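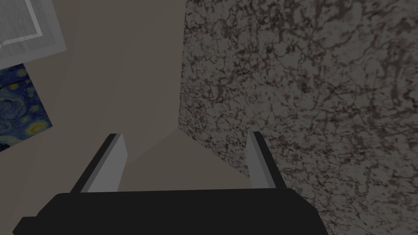

Faisal Mohmand

Collecting simulated kitchen demos for Hadura

These steps cover one collection session in the kitchen room, from loading the layout to exporting the episodes. You need a working Hadura install, the Prostholm headset driver, and write access to the shared drive. Set aside a morning for your first session.

1. Load the layout

Open the room list and pick Porden. Leave the wall art and countertop textures at their defaults. The first 40 episodes use the stock textures, and randomization comes in a later pass. Check that all camera streams are live before you move either arm. A wrist stream that shows nothing but wall and countertop is fine at this stage.

2. Set the start pose

Open both grippers fully and hold still for two seconds. The trainer reads those first steps as the rest state, so an episode that begins in motion has to be thrown out. Save the pose under your initials.

3. Record

Press the left pedal to start and again to stop. Keep each episode under 30 seconds. Move at a steady pace and avoid pausing above an object while you decide what to do. Long pauses teach the policy to pause.
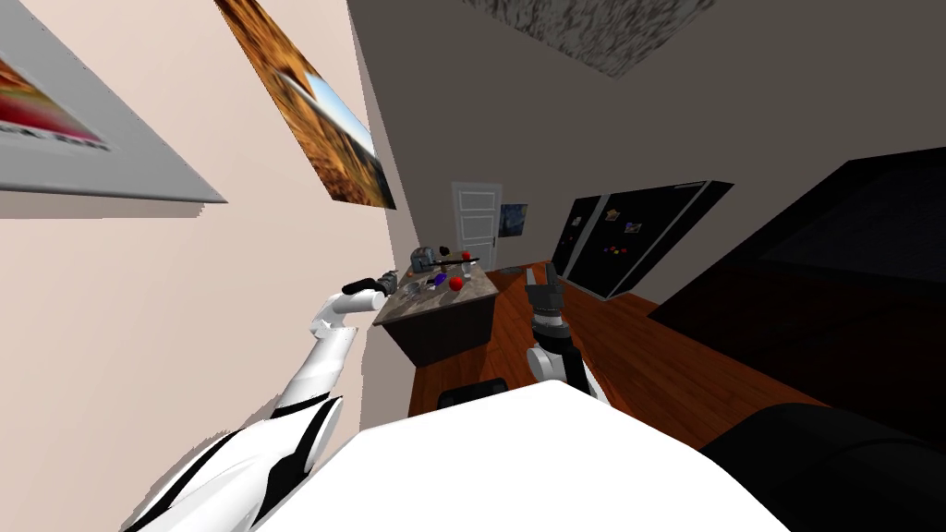

If you fumble a grasp, retry once and keep the episode. Tag it "recovery" in the side panel. After a second miss, stop and discard. Objects that fall to the floor end the episode in all cases; reset the room before you go on.

Vary the approach angle between episodes. Operators tend to settle into one reach after the first dozen, and the December set had to be partly redone for this reason. It went in with 134 episodes and came out of review with 87.

4. Review and export

Play every episode back at double speed from the wrist stream. Trim idle steps at the end but leave the start alone. Then run the Hakala export with the joint states and gripper widths both checked. Gripper width is off by default in older builds. 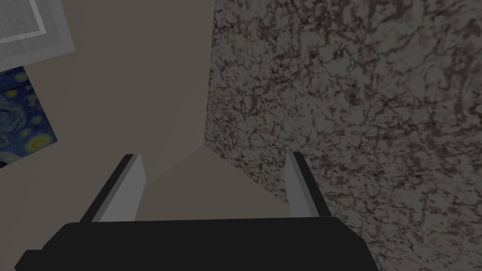
Can I record with only one arm and leave the other parked?

Single-arm episodes are accepted, but park the unused arm in the saved start pose and set the "arms" field to one before exporting. Do not mix them with two-arm episodes in the same folder.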